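Section 5: Plating and Filling the Lettuce Boats

I've put this part after the knife work and before the dressings, so if you skipped ahead because you're hungry, go back and at least rinse your lettuce. You'll want a stack of plates, your leaves, and whatever filling you picked in Section 4.

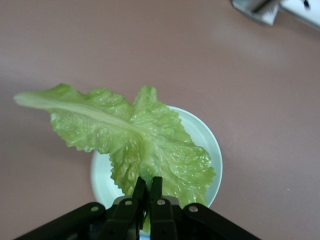

A boat is only as good as its leaf, so let's talk leaves first. I like them long, frilly along the sides, and big enough that you wonder if you should have bought wider plates. (I wonder that every single time, and I still haven't bought wider plates.) Romaine is my usual. Napa works too and holds more sauce in the wrinkles, but the rib is thicker near the base and you may need to trim it the way I showed you in Section 3.

What to have out before you start

One flat plate per person. Plain white is what I use at home because green looks great on it, but any color is fine. Stay away from bowls, the leaf folds up in the middle and you'll be chasing chickpeas.
A clean dish towel, plus a dry spare.
The Trundon spinner, lid on, basket seated. If the lid wobbles, go back to Section 2, step 4.
A soup spoon for the filling and a small spoon for the dressing.
A cleared stretch of table big enough for all the plates side by side. Trust me on this one – plating on a crowded counter is how I lost half a batch of lentils in March.

5.1 Drying the leaves

1. Lay the rinsed leaves in the basket, no more than 5 at a time. Long leaves can curve along the wall of the basket, that's fine.
2. Pump the handle for 20 seconds. Stop, let the basket coast, and pour off the water.
3. Turn the leaves over and pump again for another 20 seconds.
4. Spread them on the dish towel and pat along the rib, where the water likes to sit.

Note: A leaf with a bit of shine on it is okay. A leaf that drips when you hold it up by the base is going back in the spinner. Wet leaves thin out the dressing and you'll have a puddle before anyone sits down.

Caution: Don't lift the lid while the basket is still turning! I know it's tempting. Wait for it to stop, then open.

5.2 Setting the leaf on the plate

1. Put the plate down first, right where you're going to fill it. You don't want to be carrying plates around with loose leaves on them.
2. Pick up the leaf near the base, with your fingers on either side of the rib. The frilly parts tear if you so much as look at them, so leave those alone.
3. Lower it with the hollow side up. Let the widest part of the leaf land over the plate, since that's where most of the filling goes.
4. Decide what to do about the tip. With a really long leaf, it's going to hang out past the rim. You have a choice here. You can slide the whole leaf over until it's centered, or you can leave the tip hanging and fill only the wide part. I do the second one at home and the first one when there's company.
5. Press down very gently on the rib with one finger. If the leaf rocks, turn it a little until it settles.

Note: My friend Aminu Chukwu cuts the tips off and chops them into the filling. It makes a neater plate and nothing goes to waste. I'm too attached to the pointy end, but try it both ways and see.

If the leaf keeps rolling over to one side, the rib is probably too stiff. Flip the leaf onto the towel, shave a thin strip off the back of the rib with the Plullton paring knife, and put it back. Two passes with the knife is plenty. Go slowly and keep the blade flat, and keep your other hand behind the blade.

5.3 Filling

1. Stir the filling one more time. The good stuff sinks.
2. Start at the middle of the leaf and work toward the base, one soup spoon at a time. Two spoons will do for a medium leaf, and a really big one can take a third.
3. Leave a finger's width of green showing on both sides so there's something to hold on to.
4. Scatter the crunchy things last (toasted seeds, fried onions, whatever you have in the cupboard).
5. Dressing goes on at the table, with the small spoon. Give people their own and let them get on with it.

Caution: Hot filling will wilt a leaf faster than you'd think. If yours came straight off the stove, let it sit for some 30 minutes first, or until you can comfortably keep a finger in it. Warm is lovely. Steaming is soup on a salad.

5.4 If you're making them ahead

You can dry the leaves in the morning and fill them at dinner. Layer them in a lidded box with the dry towel between the layers and keep them in the fridge. Don't stack anything on top. Filled boats don't keep – I've tried, and by lunchtime on Wednesday I had a box of something I ate standing up with a fork.

Leaves that have gone a little limp can be perked up. Fill a big bowl with cold water, slide them in, leave them for 20 minutes, and then go back to 5.1 and dry them again.

5.5 Cleaning up

Empty the spinner right away and wipe the basket, since little shreds of lettuce dry onto the mesh and then you need a brush. Rinse the lid by hand. The basket can go in the top rack of the dishwasher.

Store the spinner with the lid off until it's fully dry inside. Dressings are next, in Section 6, and you'll need a jar with a tight lid.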